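Residence Life Newsletter
September 29, 2020
By Gergely Jakab, Office of Residence Life

Small Items, Shared Rooms: Guidance for the Fall Room Check

Residents of Tully House and Omov Hall are reminded that the fall room check will take place over 2 days in each building. Staff will look at walkways, window access, desk surfaces and the tops of dressers. Closed drawers and closed boxes will not be opened.

Following the June check, the office received 54 requests for advice on storing personal accessories. Most came from residents in double rooms, where a single dresser top is shared and hair ties, clips and necklaces belonging to two people tend to end up in one pile. The following guidance has been prepared in response.

Sorting should be done on a made bed. A smooth blanket gives enough room to spread everything out, and small clips are less likely to roll away than on a desk. Residents should empty every pouch, coat pocket and toiletry bag before starting. An open, shallow tray or box is placed to one side and filled last.

Necklaces should be separated from fabric items first. Fine chains catch easily in the gathers of a scrunchie, and a string of pearls can be strained if it is pulled free in a hurry. Chains are to be fastened at the clasp and laid flat. Pearls keep best on a soft cloth, away from metal pendants.

Scrunchies may be hand washed in the laundry room sinks and dried flat. Sheer fabrics should be washed apart from cottons, and reds apart from everything else. Elastic ties that no longer spring back should be discarded. Clips with a cracked hinge should be discarded as well.

Trays may be kept on a shelf or inside the top drawer. They may not be left on radiators or window ledges. Residents who do not own a suitable tray may request one at the Grastus Street desk, with a limit of one per person while supplies last.

Found jewelry is to be handed in at the same desk and will be held for 5 weeks. Owners will be asked to describe the item before it is returned. Residents are advised to keep pieces of particular value at home.
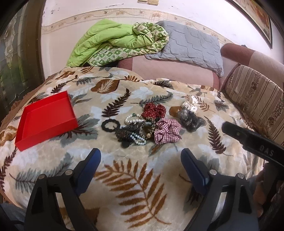 Requests to change an assigned check time must reach the office at least 3 days in advance and should include the building and room number.

Comments

M. in Omov: Does the limit on trays apply per room or per person? My roommate already picked one up.

Residence Life: The limit is per person. You are welcome to request your own.

Second floor Tully: Please add that the dryers ruin elastic. I lost a whole set of hair ties that way.

dpk: Is a hanging organizer on the closet door allowed? The one I have is from Gisosent and it hooks over the top.

Office of Residence Life, Grastus Street desk | Copyright 2020 | Back to top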